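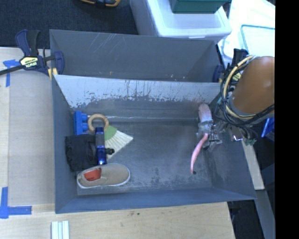

7 Jun 2023

I got through a whole bus ride in the local language today! Seventy kilometers from Navham up to Stanedari, on the Mollo bus with the cracked back window, and I didn't use a word of English until I stubbed my toe getting off. I've been at this since October and my notebook says I have 400 words, which sounded like a lot until I tried to spend them. What I really have is that big gray metal bin with the divider across it, the front part with a bright blue block and a smooth wooden ring and the rest all bunched up against the left side, and then bare scuffed floor most of the way over. The left side is food and prices and weather, and I'm great at those. The bare part is everything else a person might want to say to another person, feelings for instance, or anything that happened before yesterday.

But the bus! I sat next to a woman with a sack of onions on her lap (she wouldn't put it on the floor, and when I saw what was on the floor I understood). I used the long greeting, the one for people older than you when you're both sitting down, and she turned all the way around in her seat to look at me. Then she gave me the long answer back, and I knew what came next, and I said it, and she laughed so hard she had to hold the onions with both arms. I may have told her that her house is healthy. Whatever it was, she liked it.

There are 11 greetings so far in my notebook. I keep finding new ones. There's one for somebody carrying water and one for somebody who has put the water down, and I mixed those up for my entire first winter. There is one just for the early morning before people have eaten, and after they've eaten it's wrong, so you have to look at the person and guess. I used to find this tiring. At home I say "hey" and keep walking. Now I catch myself looking forward to it, going along the road in the morning and checking who's sitting, who's walking uphill, who has a load. It makes you look at people.

We climbed and climbed after the bridge. The sign at the pass says 1234 meters and the whole bus says the number out loud when you go by it, one digit at a time, even the kids. I'd forgotten about that from last time. I joined in and got the "three" right, finally, with the catch in the throat. I practiced that sound in the shower for weeks.

After the pass it was all green terraces and wet red road, and the driver stopped twice so people could buy corn. Mine was charred on one side and the best thing I've eaten this month. I asked for salt and got salt and also a chili I hadn't asked for. I think the two words are closer than I've been making them. Must look that up.

My room at the Heiskanen guesthouse is the same one as before, end of the hall, with the window that needs a shoe to hold it open. They still had me down in the register from last time. At the desk I wanted to say "I'm happy to be back" and I didn't have "back," so I said "I'm happy to be here two times," and the woman at the desk repeated it to the cook, and the cook repeated it to somebody out in the yard, so I guess that's what I say now. She wrote down the right way for me on the edge of a receipt. It has a verb in it I've never seen, with a little piece stuck on the front that means doing something again. And it goes on any verb! Eat again, sleep again, sweep again. I went around my room for half an hour doing things again and saying so.

So that's one more piece in the bin, and a useful one.

Things to ask tomorrow: the difference between the two words for "rain," because the driver used one and the onion woman corrected him. What you say when somebody sneezes, if anything. Whether the counting at the pass is for luck or just for fun. Whether the market is tomorrow or the day after (I asked this tonight and got a very full answer, and I understood "market").

It's raining hard now, one kind or the other. The roof is tin and I can hardly hear the frogs. My feet are freezing and I should have brought the other socks. Breakfast is early, and I want to be downstairs before anyone has eaten so I can use the right greeting.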